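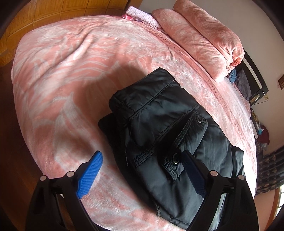

Winter Clothing Collection: Frequently Asked Questions

The Arboleda Winter Clothing Collection receives coats, padded jackets and blankets from households and passes them to families and single people who have asked for them through one of our partner offices. The answers below apply to the whole collection period, which opens in August. Please read them before preparing your items.

Which items are accepted?

We accept adult and children's coats, padded and quilted jackets, knitwear, scarves, hats, and blankets of single size or larger. We do not accept duvets, pillows, cushions, footwear, underwear or electric blankets. Sleeping bags are accepted at the Drerkow centre only.

In what condition should a jacket be?

A jacket should be clean, dry and fit to be worn the next day. All zips and snap buttons should close. Small marks on the lining are acceptable. Jackets with torn outer fabric, leaking filling or a strong smell of smoke will be sent for textile recycling.

Should items be washed beforehand?

Yes. Please follow the care label and allow padded items to dry fully, as filling which is still damp will develop mildew once bagged. Plush blankets should be washed separately from dark clothing. We are unable to wash items at the centres.

How should a padded jacket be folded?

Lay the jacket face down on a bed or other flat surface, with the zip or buttons fastened. Empty the pockets and close the flaps. Fold each sleeve across the back, then bring the hem up towards the collar so that the jacket forms a rough rectangle. Press gently from the hem upwards to release the air. A hood may be folded inwards or left flat at the top. Please do not roll jackets, as rolled items must be opened again in order to be sized.

How should blankets be folded?

Fold the blanket in half lengthways, then in half again, and fold or roll it loosely from one end. Blankets should be packed in a separate bag from clothing. String is acceptable; adhesive tape is not.

May vacuum bags be used?

No. Padded clothing kept under vacuum for several weeks may not recover its thickness. Ordinary sacks or clean carrier bags are suitable. Each bag should weigh no more than one person can comfortably lift.

Do bags need to be labelled?

A slip of paper stating "adult", "child" or "blankets" is sufficient. Sizes are checked at the centre and need not be listed. Donors who booked through the Reluler form should also write their booking number on the slip.

What happens to belongings left in pockets?

Pockets are checked at sorting. Keys, cards and documents are kept for 33 days at the centre where the bag was handed in. Money that cannot be returned is added to the collection fund.

Where and when may items be handed in?

Items may be handed in at the Drerkow and Wedon centres between 9.30 am and 4 pm. Please do not leave bags at the door outside these hours. The Wedon centre has storage for 200 bags and may close early when this limit is reached.

Can a collection from home be arranged?

Home collection is available to donors who are unable to travel and to organisations with large quantities. Requests should be made in writing to Hernán Bedoya, Collections Officer, at either centre.

How many items were received last year?

The collection received 3691 items, of which 500 were blankets. Children's coats remain in shortest supply.

Can a donated item be returned to me?

Only if it has not yet been sorted. Please contact the centre on the day of donation and have a description of the item ready, including its colour, size and type of fastening.

Share 33
Comments 0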